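# Washing and Racking Cups in the Shared Kitchens

This page applies to the shared kitchens at Skotar House and the Bataineh Annex. It covers the hand washing of cups, the loading of wire dish racks, and the return of dry items to the cupboard. Plates and pans are treated on a separate page.

## Before You Begin

Clear the counter beside the sink and wipe it with a damp cloth. Food still in use may remain on the counter, provided it is kept away from the drip area of the rack. Cutting boards are to be laid flat and dry, and must not be leaned against the rack.

You will need:

- one wire dish rack
- dish soap
- a soft sponge and a bottle brush
- two clean towels
- a measuring jug marked to at least 700 ml

## Washing

1. Empty each cup and rinse it under warm running water.
2. Fill the basin and add 3 ml of dish soap. One press of the Grallik dispenser delivers this amount.
3. Wash the inside of the cup first, then the rim, then the handle if there is one. Use the bottle brush for narrow cups.
4. For tea or coffee stains, dissolve one tablespoon of baking soda in 700 ml of warm water. Let the cup stand in this solution for 44 minutes, then wash it again.
5. Rinse under clean water until no suds remain. Do not rinse in the basin.

Cups with a chip or crack are to be wrapped in newspaper and placed in the breakables bin.

## Loading the Rack

Set the rack on a level surface with open space on every side. Place the heaviest cups first, near the center, and work outward. Cups should not touch one another. They are placed upside down and tilted slightly so that water does not collect in the base.

Do not stack cups in the rack. When it is full, dry the first cups by hand and put them away before washing more. Plates waiting their turn may stay on the counter, outside the rack.

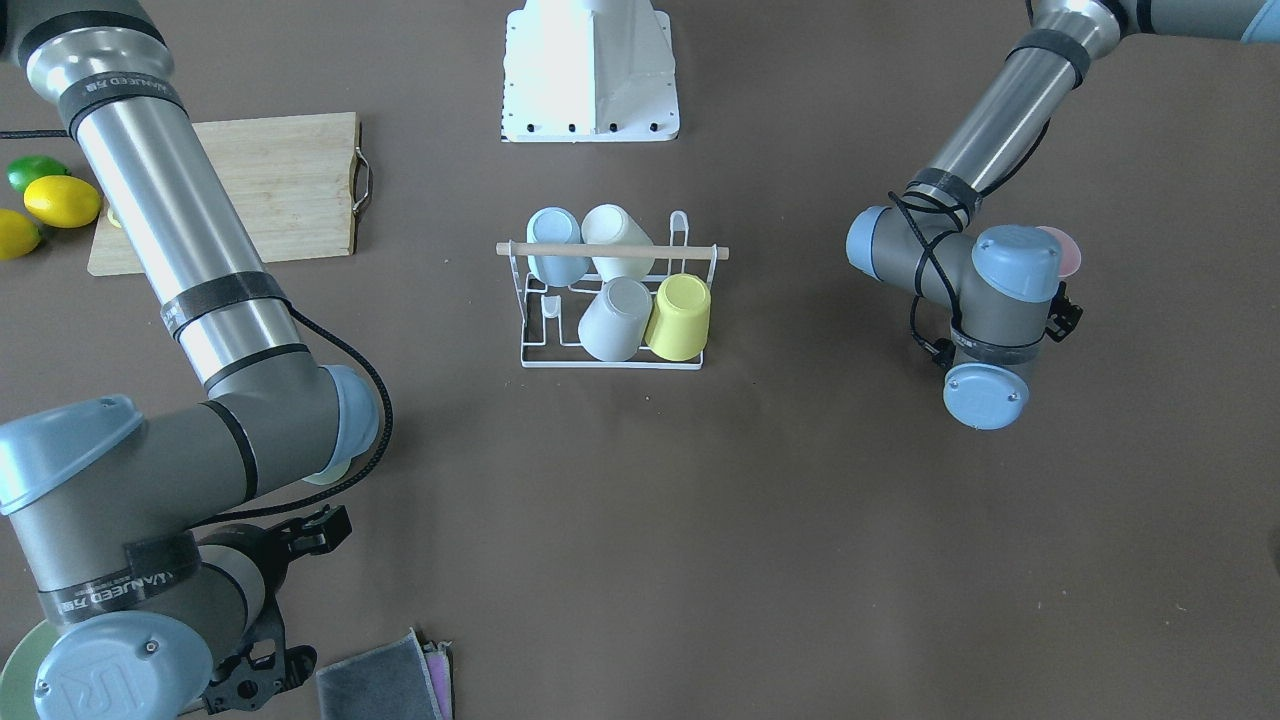

*Page last changed: September. Kitchen Procedures, sheet 1363.*

A small load, such as the four cups in the white wire rack shown on this page, may be left to air dry. Fruit and cutting boards set off to the side do not need to be moved for a load of this size.

## Drying and Putting Away

Leave the cups in the rack until the outside surfaces are dry to the touch. Check the inside of each one and finish with a clean towel where needed. Towels used for hands are not to be used on cups.

Return cups to the shelf marked for them, rims up, in a single layer. At the Bataineh Annex, the Prurov cabinet is reserved for glassware and should not be used for cups.

## Care of the Rack

Every Monday, the rack is emptied, washed in warm soapy water, and dried completely. Report rust or bent wires on the sheet inside the pantry door.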